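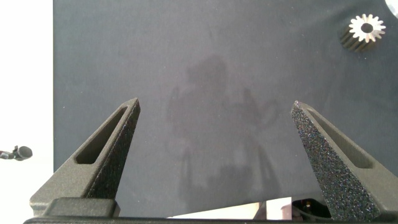
Clilov and Breltia Open a Shared Collection of Gear-Handling Examples

AGUIAR, 21 Aug 2024 - Clilov, which builds small-parts handling equipment, and its longtime neighbor Breltia, a maker of gearboxes, are very pleased to announce the first release of Skiltton, a collection of 827 recorded examples of a robot arm picking up and placing small metal gears.

Every example in Skiltton was guided by a person. An operator moves the arm by hand controls while a small camera near the gripper records what the fingers are approaching, and the arm's own movements are saved alongside the pictures. A learning system then studies the recordings and works out how to do the same job by itself. The work was shared among 6 operators, most of whom came over from Breltia's assembly benches and had never driven a robot before this project (they have been very patient with us, and we would like to thank every one of them).

"People who have handled gears for years have a feel for it that is hard to put into words," said Frans Mertens, who leads the project at Clilov. "They know how to come in on a part, when to slow down, and when to back off and try again. We kept the second tries in the collection too, and I'm glad we did, as a system that has only ever seen perfect pickups doesn't know what to do with itself when one goes a little wrong."

The recordings are grouped into 4 tasks, beginning with a single gear on a plain gray mat and moving on to gears set close together. Between recordings the operators shift the gear to a new spot, so that the system has to look for it each time.

King-fai Tse, who runs training for the assembly team at Breltia, said the sessions lasted more than 15 minutes at first and were shortened after operators asked for extra breaks. "It takes real concentration, and we wanted everybody to still enjoy it by the afternoon," Tse said.

A second round of recording begins in September at the Clilov workshop in Aguiar. Schools and small manufacturers who would like to use the collection, or come by and try the controls, are warmly invited to write to the Skiltton team at Clilov.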